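An afternoon at the Solheim robot club open day

April 2018
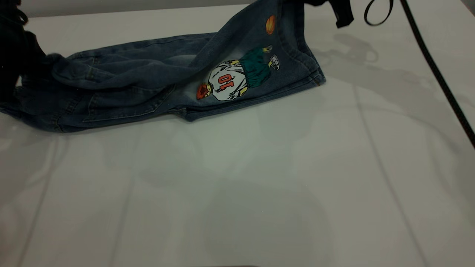

Jeans on the table at the folding bench, with the number 10 on the leg.

I'd been promising myself a trip to Solheim for ages and finally went, and I'm so glad I did! The club meets upstairs at the college (go past the bike racks, the front door is locked) and for the open day they had three projects running at once. I started with the maze cars, got beaten by a girl of 13, and moved swiftly on.

The folding bench was where I stayed longest. The students call their project Flarnon and the idea is to get two grippers to sort out a heap of clothes. Malte Sauerland, who teaches the evening class, told me denim is the one they all dread – it's thick, it bunches up, and a leg folded back over the other makes a great stiff ridge. Their log had 324 tries in it when I peeked. I rather fell for the jeans themselves, with the cartoon basketball player printed near the hem and his ball floating off on its own higher up.

Tea was 2 pounds with cake (lemon, very good). The next open day is in May, when the Emmont lot are bringing their line followers.

Comments

Enda Ní Bhriain: Was the maze the same one as last year? My two still talk about it.

nurnell_fan: I want those jeans.

Pat: Is there parking, or just the bikes?

Contact | © Solheim Days Out | Back to top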